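Nevzat Baysal
Controls and tooling, Fosis

1/ Notes on moving our two-arm planner off the old Bosavon stack. Long thread, mostly about timing and frames. Skip to 9 if you only care about the gripper code.
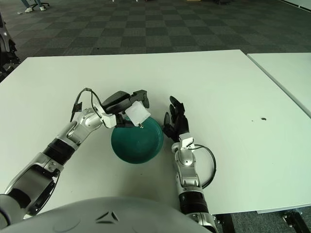
2/ The old stack planned each arm on its own and checked for clashes afterwards. Fine when one arm is parked. When both are over the same bit of table you get a plan, a rejection, a new plan, another rejection. Worst case we logged 56 replans for one pick and place.

12 replies · 31 shares

3/ The new planner (internal name Jirnia) treats both arms as one chain with a shared base. More joints per query, so each solve is slower. Total time per task is still lower, as it stops throwing work away. Median time to a valid plan is now 40 ms on the same computer.

4/ The two ends are different tools, a two-finger gripper on the left and a multi-fingered hand on the right. Bosavon assumed a symmetric robot and mirrored the left config to make the right one. You can guess how the collision model looked. We now load each end effector from its own file and the mirror flag is gone.

5/ Cables. The wrist cables stand off the arm in a loop and the collision model knew nothing about them. I've added a padded capsule for each loop. It's crude. It costs a little reach near the base and I'm fine with that. Modelling a cable properly inside a planner is a good way to lose a February.

8 replies · 19 shares

6/ Frames. Head camera to base was calibrated once and stored as a fixed transform. Encarnación Miranda re-ran it with the head at different tilt angles and found the error grew the further down it looked. The transform now comes from the live neck angle plus a small correction table. Her script is in the tools repo under calib/neck.

7/ White objects on a white table are still the hard case for perception. The depth edge is weak and the colour edge is worse. We stopped trying to segment the object against the table when it's already in the gripper. Once the jaws report contact, the object is attached to the gripper frame and the camera is only used to correct its tilt.

8/ Shiny dishes are the other one. A glossy rim gives you holes in the depth image, and the planner reads a hole as free space. Fix: any unknown cell next to a known surface is treated as occupied until it's seen from a second head angle. Slower by one head move. No more plans that go through a rim.

15 replies · 22 shares

9/ Gripper code. The old release was a single open command, full speed, full width. Now it's 4 states: hold, ease, open, clear. Ease drops the grip force over a short ramp and watches the finger position. If the fingers don't move when the force drops, it goes back to hold and raises a fault.

10/ Clear is the state I'd argue for hardest. The arm can't start its next motion until the fingers are past the object's last known width. It used to be a fixed sleep, which someone had tuned on a different gripper and never labelled. Search your own code for sleeps near release calls. I found 2 more in ours the same afternoon.

11/ Thin objects need their own rule. Grip width is close to zero, so position noise looks like slip. Below a set width we ignore finger position and use motor current only. The threshold lives in the config for each tool. Please don't hard code it again.

6 replies · 9 shares

12/ Logging. Each plan now writes the start state, the goal, the collision scene and the planner seed to one file. Drag it into the viewer and you get the same plan back. Before this, a bug report was a video and a guess.

13/ The viewer is the Türkmen branch, which was meant to be temporary and is now what everyone uses. It still draws the right forearm twice if you load a log made before the config change. Harmless, but it does look alarming.

14/ Still open:
- shared grasp, both ends on one object. The solver handles it, the force controller does not
- the head move in 8 blocks the arms when it could run in parallel
- the fingered hand has no contact estimate yet, so it gets planned as one solid lump in whatever pose it was last sent

15/ On that last one - the lump is safe but wasteful. Per-finger geometry almost doubles the collision check time. I'm going to try a small set of fixed shapes, open, flat and curled, and pick the nearest one at plan time.

16/ People asked whether we tried a learned policy for the release step. Encarnación has one running offline against the logs from 12. It won't go on the arms until it can raise the same faults as the state machine in 9. Results when there are some.

17/ If you're still on Bosavon and can't move, take the changes in 8 and 10. Neither depends on the new planner. The patch for 10 applies cleanly, the one for 8 needs the occupancy grid exposed, so expect an hour or so of plumbing.

27 replies · 44 shares

Print this thread | E-mail this thread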